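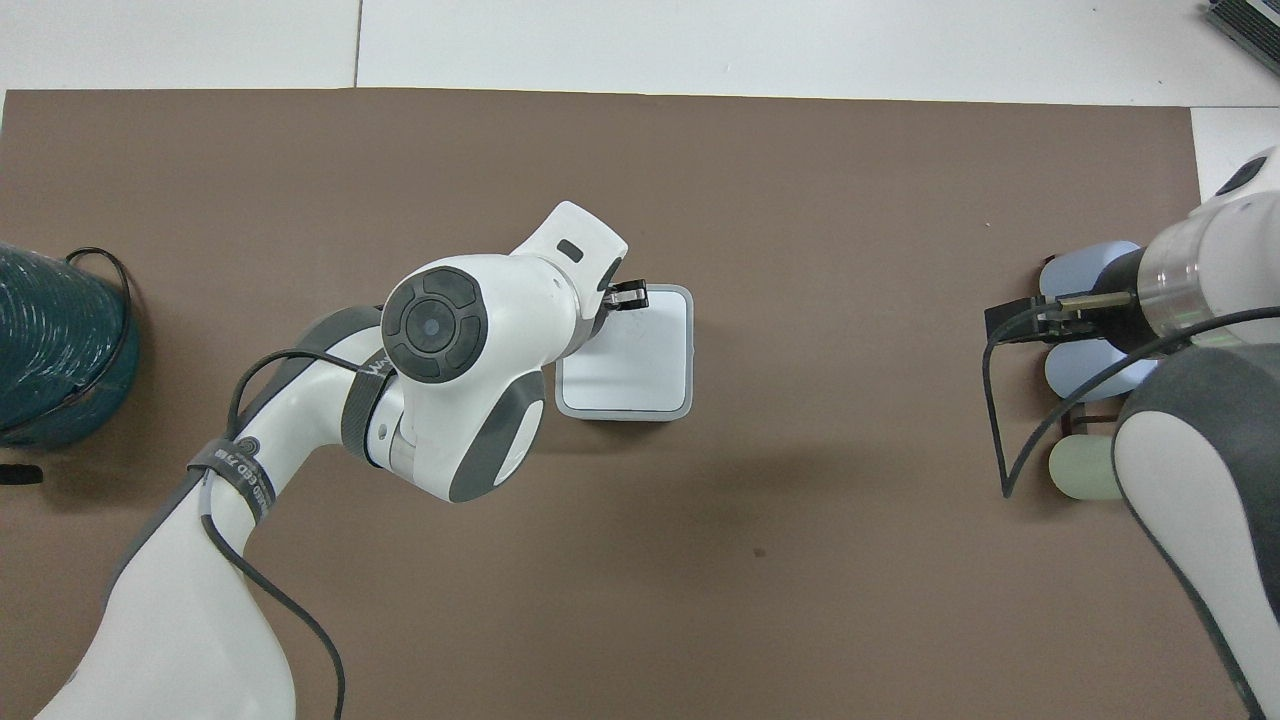

Okik 見学メモ(ソフトウェア編)

2019年5月25日(土)、Okik の開発室を見学した。参加者は12名。2月に申し込んだときは募集が10名だったので、少し増えたことになる。案内は制御担当の Unai Robles さんと、認識担当の Danilo Navarro さん。機械の話は午前中に別の班が聞いているので、こちらはソフトの話だけを書いておく。

最初に全体の構成について説明を受けた。社内で Grasik と呼んでいる動作計画の層があり、その下に関節の制御、横に認識の Zeltus がつく。双腕を一つの大きな機械として扱うのか、二台として扱うのかを質問したところ、計画は一つ、実行は二つという答えだった。両腕の軌道はまとめて干渉を調べ、そのあと腕ごとに時刻つきの指令に分けて送る。片方が遅れたらもう片方の再生速度も落とす。以前は遅れた側だけを待たせていたが、受け渡しの動作でずれが出たのでやめたという。

作業台には茶色い紙が敷いてあり、題材はカップと白い小箱だった。Navarro さんによると、淡い色の物体は認識にとってあまり楽ではない。白い箱は白い天板の上だと輪郭が取りにくく、Zeltus では深度と色の結果を別々に出して、食い違ったら把持候補の点数を下げる。色だけで決めていた頃のログも見せてもらったが、影の側に輪郭が引っ張られている例が多かった。 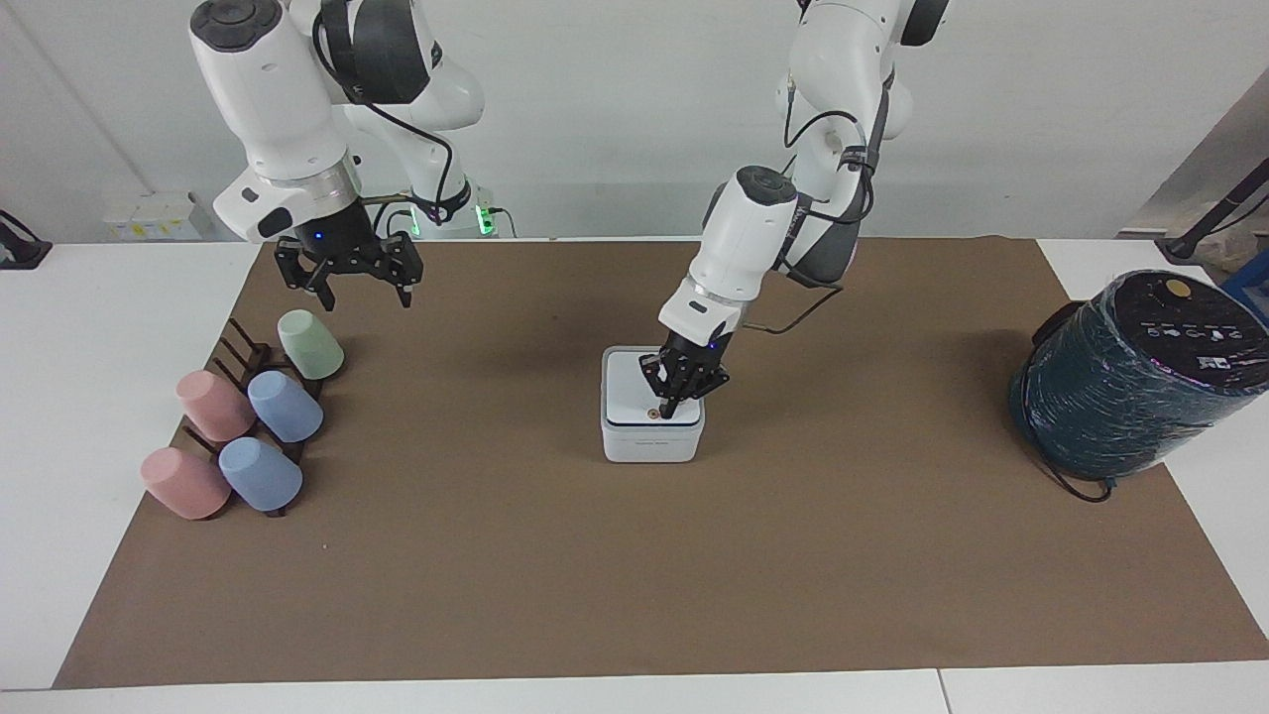 把持の判定は指の開き幅とモーター電流の二つで行う。箱の縁のように薄いものは開き幅がほとんどゼロになり、空振りと区別しにくい。そこで閉じたあとに手首を少し動かし、電流の変化をもう一度見る。この確認に38ミリ秒かかるそうで、Robles さんはもっと短くしたいと話していた。

カップのほうは伏せた姿勢を前提に、接近方向の候補を先に絞ってから経路を探している。ラックの細い棒は点群では欠けやすいため、認識結果をそのまま障害物にせず、登録済みの形状を位置合わせして使う。ラックを動かしたら位置合わせをやり直す必要があり、今は操作者が画面のボタンを押す。自動化の予定はあるが時期は未定。

後半はツールの話。Mercado は実行記録を置いておく社内の棚のようなもので、見学時点の登録は2,796件。失敗の種類、使った計画器の設定、ソフトの版で検索でき、選んだ記録を新しい版の計画器に流し直せる。個人的にはここがいちばん参考になった。うちの職場ではログの形式が担当者ごとに違い、再生するだけで半日かかることがある。

質疑では、ケーブルを干渉計算に入れているかという質問が出た。今は腕のまわりに余裕を持たせた円筒を置いて代用しているとのこと。手首を大きくひねる姿勢には別に罰則をかけている。余裕を取りすぎると両腕が近づく作業で解が見つからなくなるので、値は作業ごとに変えているそうだ。

配布資料は構成図が一枚だけで、設定ファイルの例は載っていない。Mercado の検索項目の一覧は後日送ってもらえることになった。届いたら社内の共有フォルダに入れておく。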